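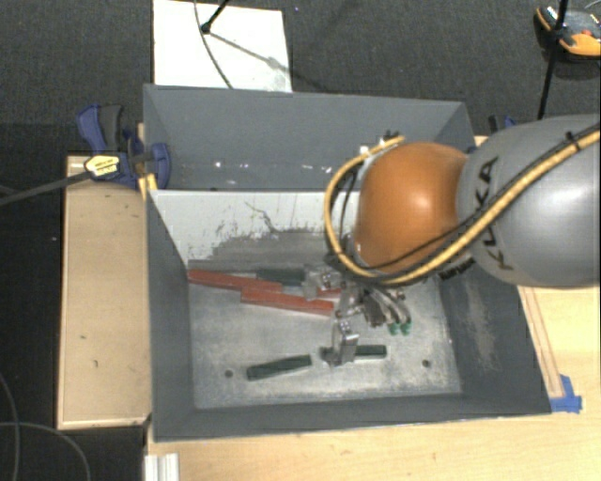
工单 500 · 第 2 页

状态:处理中
模块:Pinis 抓取服务 / Chae 夹爪驱动
提交方:Tamlow 样机间

接着上一页写。上一页让我贴日志贴得太长了,大家翻起来费劲,这页我尽量说人话。

先把现象再讲一遍,给刚进来的同事补课:灰箱子里散着红的、绿的长条块,手臂要一个一个捡出来。就这么个活儿,搁家里就是收拾孩子的积木嘛!块在箱子中间的时候它干得挺漂亮,一靠箱壁就开始犯糊涂,要么夹爪停在半空不肯下,要么下去了夹个空,然后 Pinis 还喜滋滋地报一个"抓取成功"。

我昨晚挂着跑了一轮,500 次,空抓超过 70 次。空抓里头我一条条点开看,靠左壁的最多,红块叠着红块的其次。

上午九点多
先怀疑标定。重做了一遍手眼标定,残差很好看,跑起来还是老样子。行,标定洗清嫌疑。

顺手看了箱子夹得牢不牢。夹具是蓝黑色那种长杆夹,左上角那个我掰了掰,没动静。(之前有一回就是夹子没拧到位,手臂蹭了一下箱沿,整箱挪了窝,后面全歪。所以现在我每次都先掰它,养成毛病了。)

上午快十一点
怀疑到视觉。箱子后壁上有一排小亮点,底板磨得一块白一块灰,右壁还有一长道蹭出来的发白发褐的印子。我把分割结果调出来一看,好家伙,那道印子有时候也给它圈成一个"块",置信度还不低。在图上手动把箱壁遮掉,误检立刻少了一大截。

不过遮掉之后又来一个新问题:贴着左壁的红块,头那一截也跟着被遮没了,抓取点就往右偏。夹爪要是按这个点下去,正好落在两个红块搭着的地方。你说气不气人。

中午
Roland Hulme 在底下留言问,为什么不干脆把箱子换成黑的、新的、没划痕的,再把块摆整齐。我回了他,这里也抄一份:样机间当然可以,换完数字肯定好看。可我们这个项目要回答的问题是机器现在能不能干杂活,谁家的收纳箱没有划痕呢?车间里的周转箱更别提了。我宁可让它在破箱子里出丑,也不想拿一个干净箱子的成绩去跟 Rolomel 那边交差。

他又说,那人一把就能抓一捧,何必一根一根来。这个我没话回,他说得对,我自己收积木也是一捧一捧的。先记在愿望清单里,跟这个工单分开算。

下午两点
轮到 Chae 了。"抓取成功"是怎么判出来的呢?我翻了驱动,它看的是指头闭合后有没有停在预设的开度之外。金属指头碰到箱壁,也会停在那个开度之外……所以它碰着墙就觉得自己抓到东西了。这个判据从早期版本一直留着,没人回头改过(包括我,提交记录里有我的名字,脸红)。

临时改法:
闭合之后先抬起一小段,抬完再读一次开度;
两次读数差得多就算空抓,退回去重拍一张图;
同一个位置连着空抓两回就跳过,先去捡别的,最后再回来。

最后一条是我最得意的。人在箱子里摸东西也是这样嘛,够不着的那个先放着,等旁边的拿走了,它自己就露出来了。

下午四点半
用临时改法又跑 500 次。误报的"成功"基本没了,这个我挺开心的。空抓还是有,总数我还没统计完,等脚本跑完贴附件。肉眼看下来,中间区域一切正常,左壁那边它会老老实实承认没抓到,然后转头去捡绿的。慢是慢了点,可总算不骗人了。

还有个小插曲,中间停了一次机,报的是关节力矩超限。我第一反应是那根黄管子,它在橙色关节那儿绕了个弯,我总担心手腕转过头会扯着它。看了下停机时的姿态,离限位还远,扎带也没松。暂时判断是指尖顶到了底板,下探深度我往回收了一点点,之后没再报。这条先开着,哪位再碰到请把姿态一起存下来,光贴报错码没用。

回答一下群里被问得最多的
有人问我,照这个进度,什么时候家里能用上。我的看法可能有点扫兴:让它在固定好的箱子里捡同一种长条块,已经像那么回事了,我敢放它自己跑一晚上。换成抽屉里的袜子、充电线、半包饼干,我现在连工单都不敢开。车间里倒是乐观些,东西种类少,箱子位置也死,把"贴边"和"叠着"这两样治好,我觉得就能替人顶一个夜班的分拣。顶得好不好另说啊,旁边还得有个人能按急停。

家务这边我真正眼馋的是它的耐心。同一个动作几百遍不抱怨,我收到第十个就开始往沙发底下踢了。

待办
把箱壁遮罩改成按深度来算,别再按图上的框硬切,左壁那截红块就能留住(我来)。
Chae 的新判据补上测试,合进主干之前麻烦 Roland 看一眼,尤其是抬起那一小段会不会带倒旁边的块。
Pinis 界面上"抓取成功"的提示改成抬起确认之后再弹。
力矩超限那条,等复现。

晚上七点补一句
刚又看了会儿回放,有一次它夹着绿块往上抬,顺带把旁边的也拨正了,下一抓特别顺。纯属运气,不过我在想能不能故意这么干,先拨一下再抓。我给它另开一张工单,链接待会儿贴在下面。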